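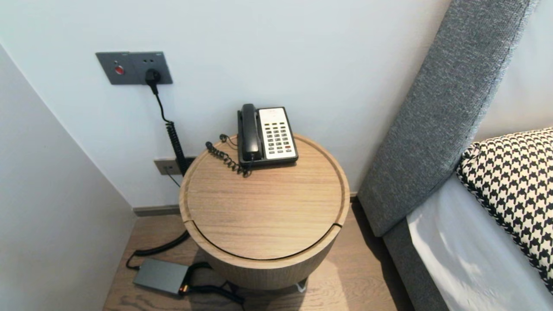 Resetting a round bedside table is my favorite ten-minute job in a guest room! Do it on a Saturday before anyone arrives and the whole corner feels cared for.

Start with the top. Lift the phone, wipe under it, then put it back toward the wall with the keypad facing the bed. Let the coiled cord rest in its own spirals – pulling it straight only makes it kink later. Dust the rim too, using a dry cloth wrapped around one finger.
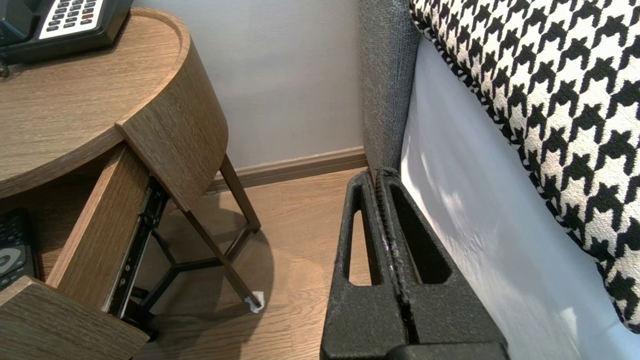
Zurham, July

Now open the drawer all the way. Run a soft brush down the metal slide before you touch anything else (crumbs love those little slots). The remote lives in here, buttons up, and I give it a quick wipe while I'm at it. Check the felt pads under the legs as well. If one has bunched up, peel it off and press on a fresh one.

Next comes the night light, and I love a push light for this. Guests can find it half asleep! Wipe the face with a barely damp cloth, working from the button outward.

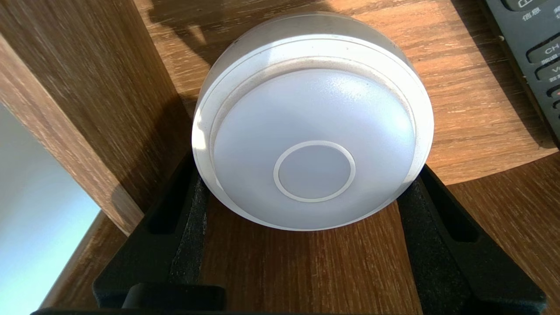
Then go along the inner lip with a cotton swab, where dust likes to settle. Press the button a couple of times, and change the batteries if the glow looks weak. Xuân Đồng at the Deák guesthouse keeps spares in every room, and I've happily copied that.

Close the drawer gently and move on to the pillows.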